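Speaker notes – Moving a small-town library without closing it
Lusmont Public Library, talk given 29 June 2023
Slot is 45 minutes including questions. Keep the shelving part short if we start late.

Opening
Thank the hosts. Say where Lusmont is, as most people in the room will be from the coast.
We moved from the old building on Closcombe Street to the former Skusar furniture store in January. The distance is 194 yards, door to door. People hear that number and think the job was easy. Distance had very little to do with it.
Ask for a show of hands: who has a move coming up in the next two years?

Why we stayed open
The board first wanted to close for six weeks. We asked patrons at the desk what they would miss most. The answers were the public computers, the tax forms and story time. Borrowing came fourth.
So we kept one room running at all times, and moved everything else past it. That decision drove the rest of the plan. 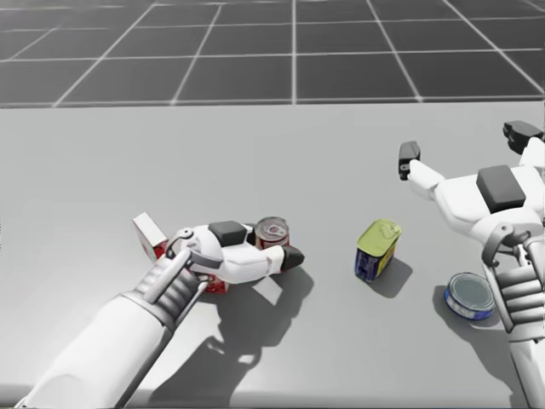
Measuring the shelves
Measure the books, and do it yourself. Our catalog said how many items we had in each section. It did not say how wide they were. Large print ran much wider than we expected and the paperback westerns ran much narrower.
Leave a third of each shelf empty in the new layout. We left a quarter and had to shift the whole 600s again in spring.
Pause here for questions on the spreadsheet. Offer to email it.

Weeding
We withdrew 2000 items before the move. Two complaints, both about the encyclopedias.
Put the withdrawn books on a sale cart well before moving day. If they go in the dumpster, someone will take a photo of it.

The moving company
We hired Nogueira, a local firm that mostly does offices. They had not moved a library before. They were careful and they asked good questions.
What we would put in the contract next time:
Book carts, and no boxes. Boxes get stacked, and the call number order is lost.
A label on both ends of every cart.
A named person from our staff at each door.
A snow day clause. We used up two days waiting on the plow.

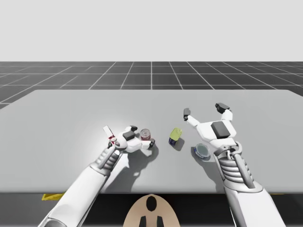 Teen volunteers
The high school gives service hours, so we had plenty of help. Give them the picture books and the DVDs. Keep local history with staff – some of those folders have no second copy anywhere.
Feed people at noon. Put pizza in the budget as its own line so it doesn't come out of programming.

What went wrong
The book drop. We locked the old one on the last day and the new one was not bolted down yet. For one weekend people left returns on the step.
The phone number. It was supposed to move over in an afternoon and took nine days.
The carpet. It was laid before the shelving was anchored, so the installers had to cut into it.

Cost
Final bill came in $100 under the quote. Don't dwell on this. It only looks good because we left staff overtime out of the quote, and say so if anyone asks.

Questions
Likely ones: insurance, how we handled holds, and what happened to the card catalog. It is in the new lobby and holds seed packets.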